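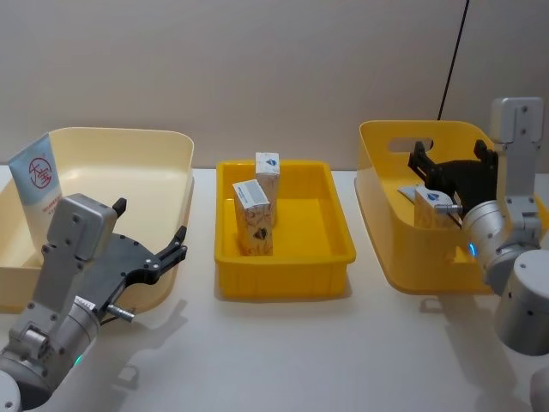 Figure 2. Three plastic containers in a row on a white tabletop.

November 11, 2022
Raquel Tavares and Arne Mühlbauer

We use cookies to remember your reading preferences. Accept / Manage settings

4. What people told me about the hymnals

I went into the interviews thinking I'd hear a lot about taste. Old songs against new songs, organ against guitar, that kind of thing. Arne had warned me that this was what the older studies were full of, and we'd written our question sheet around it. By the third conversation in Hovland I had pretty much stopped using the sheet, because people kept wanting to talk about the books themselves (the weight of them, the smell, whose name was penciled inside the cover) and I wanted to hear it!

We talked to 16 people across the two congregations, Hovland and Pernel. Both churches had switched from printed hymnals to words on a screen, Pernel a good while before Hovland. Pernel still keeps a stack of its 1908 hymnal in the back pew, and several people there said they pick one up on the way in and then never open it. One woman told me she holds it through the whole service. She sings from the screen, knows most of the words anyway, and said her hands feel silly without the book. I wrote that down twice in my notes, apparently.

The part I hadn't expected was harmony. In Hovland the altos brought it up before I did. The screen shows words only, so anyone who used to read a part off the page now has to remember it or make one up, and the newer members never learn one at all. A man who had sung bass there for about 40 years told me he now sings the tune an octave down, "like everybody's uncle." He wasn't angry about it. He did think the sound had gone thinner, and when I sat in on the September services I thought so too, though I should say I was standing right next to him and I'm a weak soprano at best.

Parents mostly saw it the other way around. With a small child on one arm you can't manage a hymnal, and they were glad to have their heads up. A couple of them said their kids had started reading from the screen before they'd have been able to find a page number. Arne pushed me on whether this was really about singing or just about reading, and we still don't agree. He'd file it under literacy. I've left it here, with singing, mainly on the strength of how the parents brought it up, always right after talking about a song the child liked.

Pernel has tried a middle road: seven hymns printed with full parts on a folded sheet, swapped out every season. The regular singers love it. Visitors tend to leave the sheet on the seat and look up. I come back to those sheets in Section 5, along with the accompanists, who had a lot more to say about page turns than I'd bargained for.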